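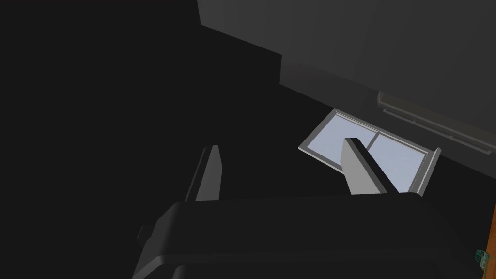

Jondville Footpath Fund: progress to the end of March

We have cleared 3 of the 20 stiles on the Grevmont loop, which puts us behind schedule and, by Bimevdale standards, ahead of it. The two footbridges are priced. One quote arrived in pencil.

Leidy Salazar has signed up two landowners and is still talking to a third — mostly about his goats. The Rai section stays closed until the ground firms up. Spending is under budget, mainly for lack of anything delivered to pay for. Next claim follows in June.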